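Subject: Re: [cessation-practice] Step-down timing on combination patch and lozenge
From: Damian Pietrzak
Date: Monday, July 29, 2024 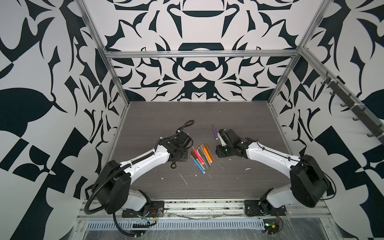 Maiara, thanks for writing this up in detail. I have gone through it against our own charts and will answer in line. Your text is quoted where I respond to it and cut where I have nothing to add.

Maiara Falcão wrote:
> We have been running patch plus lozenge at the Halden clinic since the
> spring of last year. The written protocol tells the client to drop to
> the middle patch at the end of week six regardless of how the lozenge
> use looks. Kaj Briem and I went back through 214 closed charts in June
> and we are not happy with what happens in weeks seven and eight.

We use the same six-week point, and I inherited it the way you did. The sheet at our site was typed by someone who left before I started, and it gives no source. I would treat it as a default taken from the package directions for the patch alone. Those directions assume one product. When a second product is running next to it, the patch step is only part of the change in total nicotine, and the sheet does not say what the lozenge is supposed to do in the same week.

One question on the 214. Are those all closed charts, or only the ones where the client was still coming in at week six? If a person stopped attending at week three, the step-down was never applied and the chart tells you nothing about it. I would pull those before computing anything. The same goes for clients who were moved to another medicine partway through.

> What we see over and over is that the client steps the patch down,
> lozenge use goes up in the same week, and then it does not come back
> down. Some of them end the program on no patch and more lozenges than
> they started with. We have been recording this as "completed."

The rise in the first week after the step is expected and I would not call it a problem by itself. The lozenge is there to take up the difference. What matters is the count at the end of the second week. In our group, if the daily count is back to where it was before the step by then, the next step usually goes without trouble. If it is still up, the client is replacing patch with lozenge one for one, and another patch step will do the same thing again.

I agree that "completed" is the wrong label for those. We split the closing code into two: off all products, and off patch with lozenge continuing. The second is still a fair result for a person who is not smoking, and it should be counted, but it needs its own line. Arnar Sveinbjörnsson set up the codes in our system and can send you the list if you write to him directly. It is a short list. The only field that gave us trouble was the date, because half the staff entered the last visit and the other half entered the last day of product use. Decide that before you start.

> Kaj's proposal is to hold the patch until lozenge use has been flat for
> 2 weeks, and only then step down. My worry is that this stretches the
> program past what the pharmacy will supply without a new form, and that
> the people who most need the extra time are the ones least likely to
> get the form signed.

Kaj's rule is close to what we do now. Ours has two parts:

Hold the current patch until the daily lozenge count has not gone up for 2 weeks. A count that goes down during that time is fine and does not restart the clock.

Do not step the patch and change the lozenge strength in the same visit. If both are due, the patch goes first.

The second part came from a run of clients last winter who were moved to the lower patch and the lower lozenge on the same day. On paper each change was small. Taken together it was a large drop, and several of them were back to smoking before the next visit. I can't prove the link from the charts. We changed the rule anyway.

On supply, ask the pharmacy whether the form is tied to the product or to the course. Ours was tied to the product, so holding on one patch strength past the expected date triggered a new form, while moving to the next strength did not. We had the prescriber write the expected range at the start in place of a fixed end date. The forms stopped after that. Your pharmacy may read it differently, and local rules will apply, so get the answer in writing.

> Related: how are people getting the lozenge count at all? We ask at the
> visit. The answers are round numbers and I do not trust them.

You should not trust them. We ask the client to bring the open pack and we count what is left against the date it was dispensed. It takes a minute. It overstates use when the client has lost some or given some away, and it understates use when they are buying more over the counter, so ask about both. It is still better than recall. A paper tally kept with the pack works for some people for the first 4 days or so of any given week and then the marks stop. I would not build anything on it.

Also write down the time of the first lozenge of the day. It is one extra question and I have found it more useful than the total. A client who uses the first one within minutes of waking probably has a patch that is too low, or is taking the patch off at night and not putting a new one on until after breakfast. Both of those can be fixed without touching the lozenge. Ask when the patch goes on before you change a dose.

> We have also had skin reactions put down as the reason for stepping
> early. Is anyone else seeing that?

Yes, and I would keep it out of the step-down numbers. Redness under the patch that clears in a day or so is common, and the first thing to check is whether the client is using the same spot every morning. Most of ours were. Moving the site each day settles it for a good share of them. If the reaction is spreading, blistering or lasts beyond the patch area, that is a matter for the prescriber and the patch comes off, and then the client is on a different plan and should be coded that way. A step to a lower strength is not a treatment for a skin reaction. The adhesive is the same.

> Mogens Arnardóttir suggested going straight from the middle patch to
> lozenge only, and dropping the lowest patch completely. Has anyone
> tried it?

We did it when the lowest strength was out of stock, so the choice of clients was not ours and not planned. It was a small group. The ones already at a low and steady lozenge count did fine. The others asked to go back on the patch. I would not drop the step for everyone on that basis, but I would not refuse a client who wants to skip it and whose count has been flat. Mogens, if you have numbers from Wendar, please post them to the list. The last version I saw was a slide with no denominators on it.

Two smaller items.

The log template attached to your message has the step-down date and the quit date in adjoining columns under nearly the same heading. We made that mistake too, and a fair amount of data went into the wrong column before it was caught. Rename one of them.

Your handout says not to eat or drink "around" the time of the lozenge. The usual direction is nothing for fifteen minutes before and nothing while it is in the mouth. Coffee is the usual offender. If a client says the lozenge does nothing, check coffee before strength, and check that they are parking it in the cheek and not chewing it. Chewed and swallowed lozenges mostly produce hiccups and heartburn.

I can share our hold rule as a one-page sheet once the clinic name and phone numbers are taken off it. If you rerun the charts with the early dropouts removed, I would like to see weeks seven and eight split by whether the lozenge count was rising, flat or falling at the time of the step. That is the comparison I would want before changing the written protocol at either site.

Damian Pietrzak

--
To leave this list, send a blank message with "unsubscribe" in the subject line.
Attachments over the size limit are removed before posting.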